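Moving in, week three

7/17/21

So we're in! Sort of. There are still 71 boxes in the back bedroom (I know because Farah numbered every single one in marker pen, bless her) and the kettle only turned up on Tuesday, having travelled all the way from the old flat inside a wellington boot. But I've slept here for three weeks now and I've stopped walking into the airing cupboard when I want the loo, so I'm calling it home.

A few of you asked in the comments why we left the flat at all, when I'd been going on about how much I loved it. Well, I did love it. I loved the big window and the bakery downstairs and I even got used to the man above us who did his weights at six in the morning. But the damp in the bedroom came back in November, worse than before, and the letting agent sent someone round to paint over it for the third time, and I thought, right, that's me done. Then Snežana at work said her aunt's neighbours were selling up and hadn't put it with an agent yet, and would we like a nose round. We went on a wet evening and I decided before I'd got my coat off.

It needs work, obviously. The bathroom is avocado. Not a tasteful modern version either, the full 1970s suite with matching loo roll holder. Farah wants it gone by Christmas and I'm quietly growing fond of it. The kitchen has one socket, and it's behind where the fridge has to go, so toast is currently made on the landing. Irfan (my brother-in-law, for new readers) came over to look at the electrics and did that thing of breathing in through his teeth for quite a long time. We've got a quote coming. I'm trying not to think about it until it lands.

The garden, though! I wasn't expecting the garden. It's long and thin and was mostly brambles when we viewed it, but I've been out there every evening with the loppers and found two apple trees, a bird bath and a whole brick path that goes nowhere. Melur from next door leaned over the fence to say the previous people grew runner beans all down the left side and gave them away by the carrier bag. She seemed to be hinting. I've told her next summer, if the slugs let me.

What has surprised me is how long the small jobs take. I'd planned for the big ones, I had a spreadsheet and everything, and then I lost most of a Saturday to a curtain pole. The post redirection took three phone calls. The bins go out on a different day depending on whether it's recycling or garden waste, and I have been told off about this already, very politely, with a printed calendar through the door.

And keys! I had no idea a house this size could have so many. We were handed a margarine tub full of them on completion day, none of them labelled, and I spent a happy hour going round trying each one in every lock. I like a key on its own hook where I can see it. No bowls, no drawers, no rummaging while the taxi waits. 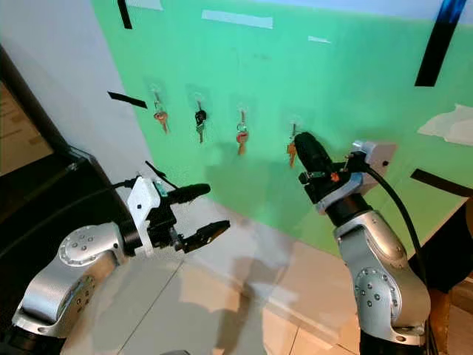

Four keys, four clear sticky hooks, one minty green wall.

I'm a big fan of those stick-on hooks, by the way. Wipe the wall first, press hard, then leave them alone overnight before you hang anything up. I never used to wait and then I'd moan when they fell off.

Next on the list is the front room, where there's a carpet that has to be seen to be believed. I lifted one corner and there are floorboards underneath, and they look all right from what I could see before Farah made me put it back down. Has anybody hired one of those big sanders? Is it as filthy a job as everyone says — and can you do it with furniture in the room next door, or does the dust get into everything? Tell me the worst in the comments.

Right, the toast is on the landing and I can smell it from here.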